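Tips for Recording Household Tasks with Hand Grippers

14 comments · 50 shares

I have collected manipulation examples at home for two summers now, first for Warnow and later for the group at Stukgate. In August some new people joined and they sent me the same questions many times, so I put my answers on one page. Most of it is small household knowledge. You already know how to pick up things. The problem is to pick them up in such a way that the learning system can use it afterwards.

Choosing what to handle

Take things you have in the house. The model has seen enough colored blocks. Good candidates are socks, sponges, tea bags, bread clips, the foam nets which come around pears and mangoes, lids, small plush toys. I keep a shoebox of such things under my bed and I add to it when I unpack the groceries.

Soft things need more recordings than hard things. A jar has the same shape each time you touch it. A net or a sock falls in a new shape every time, and the policy must learn that all these shapes are one object. For every soft item I do 50 episodes before I move to the next one.

Throw away foam nets when they begin to tear. A torn net catches on the pad and does not drop, and then you have an episode where the jaws open and nothing happens. Our reviewer, Vidar Midtbø, sends these back every time, and he is right.

Preparing the surface

A bed or a table both work, but pull the cloth flat. If there is a fold, the jaw tip pushes under it and lifts the cloth together with the object. I use clothespins on the table edge and on a bed I tuck the sheet tightly.

Patterned cloth is welcome. I used to iron a plain gray sheet for each session and it was wasted work. The Skandau set was recorded only on plain gray and the policy trained on it got confused by flowers.

Leave your room as it is. Bags on the wall, bottles, clothes – all of this is useful for the training. Put away only papers with your name or address, bank cards, and family photos. Check the mirror also, if you have one. Your face can be in it when you lean forward.

Light

Record some sessions in the evening with the lamp on and some in daylight. Do not change the light in the middle of an episode. If your lamp flickers, change the bulb before you start, otherwise you will see stripes in the whole recording and must do it again.

Holding the grippers

Hold the handle upright and keep your wrist loose. New people squeeze the trigger as hard as they can, and after 15 minutes the hand is tired and the movement becomes jumpy. For foam you need very little force. Close until the item stops sliding, and stop there.

Wear a plain sleeve that fits close to the arm. Wide sleeves drag small objects away, and a bracelet makes noise against the handle.

When you work with two hands, let one hand finish its grasp before the other one starts. Later, when the system has learned the simple version, you can record both hands moving together. I made this mistake with my first batch for Xiong and the labels were very hard to put, as no one could say where one step ended and the next began.

Keep the cables behind your elbows. A cable across the table will sooner or later pull something over.

Sorting into a box

This is the task I recommend for a first week. Put an open cardboard box at the far side, the items in front of it, and move them in one after another. Fold the flaps down or cut them off, or the gripper hits them on the way. Start each episode with the items in a different order. I just shake them in my hands and let them fall.

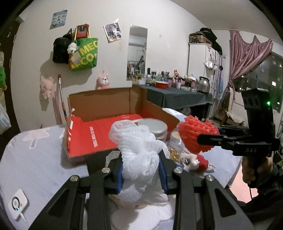
White net in one gripper, red net in the other, with the box behind.

Grasp the net in its bunched middle. If you take it by a loose end, it hangs long and sweeps over the other items, and it may land half outside the box. When this happens do not stop the recording! Pick it up again and finish. Corrections are the most valuable part, and we never have enough of them.

After the session

Wipe the pads with a damp cloth. Foam leaves dust on them, and the grip becomes weaker without you noticing it. Let them dry before you close the case.

Write your notes immediately. I write the item, the surface, the light, and anything strange, for example "lid slipped 2 times". On Saturday I upload everything at once, when the connection is better, and I keep my own copy until I get the message that the files are accepted.

If an episode is bad, mark it as bad and leave it in the folder. Please do not delete it yourself. Vidar prefers to look at it first, and sometimes he keeps one that I was ashamed of.

Next page I will write about towels, which are much more difficult.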